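Open day at Konon, quick notes before I forget

Posting this from the bus, sorry for the mess.
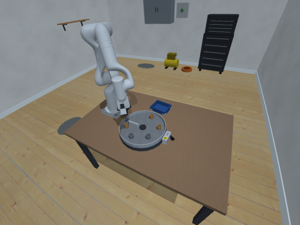
The turntable job in the simulator. Blue bin's at the back.

So. Konon had their April open day on Sunday and I finally got along. Two hours, one very average sausage roll. Worth it.

Most of the crowd was round the big arm near the roller door but I liked the sim corner best. They build the whole workshop on screen first, right down to the first-aid sign and the tool chest, then try things out in there before anyone touches the real gear. White arm on a brown table, round grey turntable in front of it, little orange and grey cylinders standing on the disc. Software's called Nemow. Never heard of it. The bloke running the demo said they'd got to version 29 of this layout and he was sick of the colour of the floor.

Asked if I could have a go. Yes! Dragged the arm about with a mouse, put the gripper straight thruogh the table, got told everyone does that.

Queue for the Biton stand was silly so I skipped it. Grabbed a flyer. Evening course, 20 places, $146, bring your own laptop. Tempted. Need to check the dates against footy training.

Parking was awful btw, go early or catch the bus. Next one's meant to be in spring, will post when I here more.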